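Åberg Six-Door Steel Locker Bank -- Review After One Semester

Category: Storage, institutional
Finish tested: light gray
Rating: 4 out of 5

Background

We replaced a set of open cubbies in the Trelholm building with steel lockers before the October intake. Three makers were on the short list: Prillano, Nenus and Åberg. Prillano was the cheapest but ships with hasps only, so every user has to bring a padlock. Nenus offered a digital keypad, and the keypads need batteries. Åberg sells a plain keyed door, and that was the one we ordered.

Delivery and assembly

The units arrive welded. Fitting consists of leveling the base, bolting adjacent units together through pre-punched holes in the side panels, and anchoring the top rail to the wall. Hardware for masonry is included. The plugs supplied are adequate for solid brick but too short for a wall with a thick plaster coat, and we substituted longer ones where needed.

Leveling matters more than the instruction sheet suggests. With the base out by as little as the thickness of a coin, the upper doors drift open when unlocked. Each foot adjusts with a hex key from inside the bottom compartment, which is awkward once the units are bolted together. Level first, bolt second.

Doors and handles

The doors are single skin with a folded edge and a stiffener spot-welded behind the handle. They flex slightly at the free corner if pushed hard. None has bent. The closing sound is moderate; small rubber buffers are fitted at the top and bottom of the door opening, and two of ours fell out in the first month. Contact adhesive fixed this permanently.

The handle is a vertical silver pull, large enough for a gloved hand. It sits above the lock, so a hanging key does not foul the fingers when the door is opened. Recessed cups would be better in a narrow passage, where a projecting handle can catch a coat or bag strap. Åberg lists cups as an option at extra cost.

Locks and keys

Each door has its own small cam lock. Two keys are supplied per lock, plus a master for the whole order. The action was stiff at first and loosened with a little graphite. Do not use oil.

The keys are thin. One snapped in use, and the broken half came out with tweezers. Replacements are cut from the number stamped on the lock face and took 6 working days to arrive. Users tend to leave keys hanging in the locks of vacant lockers, which makes a free compartment easy to spot but also makes keys easy to lose. A larger tag on each key is worth the small expense.

Ventilation

Every door has a grid of horizontal slots. Airflow is sufficient for coats and shoes in ordinary use. It is not sufficient for wet sports gear left overnight with the door shut, and we would not expect it to be. The slots are cleanly punched, with no burrs on the outside face. Dust collects on the inside edge -- a soft brush clears it faster than a cloth.
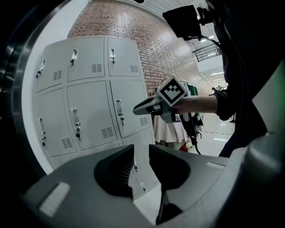

Finish and cleaning

The powder coat is even and slightly textured. Shoe marks come off with warm water and dish soap. Adhesive labels leave a residue that needs citrus cleaner, and the cleaner dulls the surface a little if left to stand. Gray hides scuffs well. Scratches down to bare metal have appeared only around the locks, where key rings swing against the door.

Points for

Welded body, no panel rattle
Generous handle, lock placed clear of it
Master key included

Points against

Thin keys, slow replacement
Buffers need gluing
Feet hard to reach after the units are joined
No number plates in the base price

Would we order it again

Yes, with number plates and spare keys added to the first order. For a changing room with showers we would look at a model with perforated doors.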